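October
Notes by the author, Prolton Evening Talks
Reading time: 4 minutes

THE KITCHEN BENCH AND OTHER PLACES WE PUT THINGS
(speaker notes, tidied a bit since the night)

Slide 1. Wait for the late ones to sit down. Don't start with the joke about the urn. It died last year and it's still dead.

Opening. I want to talk tonight about the kitchen bench, on which I have spent more of my adult life than I have on any beach. Ask for hands: who has a bench at home? Who can see theirs? Pause. Let them look at each other.

When my partner and I moved into the Bustamante Street house, the agent's listing promised "generous bench space". Generous is a lovely word. My uncle was generous, and he owed money in two states. We unpacked the kettle, the bread bin, the knife block, a fruit bowl given to us by people we no longer see, and that was the end of the generosity.

Slide 2. Old kitchens. Keep this short, they've had dinner.

My grandmother's kitchen had a table in the middle and almost no bench. She rolled pastry on the table, did the accounts on it, and cut out school uniforms on it. Whatever was on the table had to come off by teatime, so it came off. Benches have no teatime. You can put a jury-duty letter on a bench and it will still be there when the trial's over.

Then the appliances came. The toaster got a permanent address. So did the microwave, which took the good corner near the power point and has never offered to share it. Mention the sandwich press here if the room is warm. If not, go straight on.

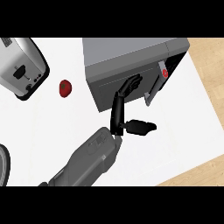
Words and slides by the author, for Prolton Evening Talks

Slide 3. Toaster, microwave, one tomato. Leave it up while you talk.

I'm fond of the tomato. A tomato on a white bench means somebody in the household had a plan. Tomato on toast is the meal I cook when I've told everyone I'm cooking.

Slide 4. The audit. This is the bit they came for.

Last winter I wrote down everything living on our bench. It came to 229 things if you count the rubber bands separately, and I did, because I was in that sort of mood. Of those, I had used 20 in the past week. The rest included a Flirnik milk frother (wedding present, box opened, frother unfrothed), three sets of keys to a car we'd sold, and a warranty for something that had died before the warranty did.

Read out the list in a flat voice. Stop at the birthday candles.

Slide 5. What we did about it.

We tried a basket. The basket filled up and became an item on the bench. We tried the Fuvavton shelf, a two-tier affair that promises to double your space, and it did double the number of places I could put an envelope.

What worked, more or less, was being rude. We picked 7 things that were allowed to stay out overnight. Everything else went in a cupboard or out the door. The arguments over the seventh place went on for a fortnight and covered ground we hadn't visited since we were engaged. (It went to the pepper grinder. I voted for the radio.)

If someone asks about renovating: we got a quote for extending the bench by one metre. I could buy 1,000 tins of tomatoes for less and I'd have nowhere to put them, so I'm no further ahead.

Slide 6. Questions. Have water handy. Somebody will ask about drawers. Say drawers are a separate talk, and colour-coded labels are a separate marriage.

Thank the hall, remind them about the cups, and take the extension lead home this time.

Contact: Prolton Evening Talks | © the author | Back to top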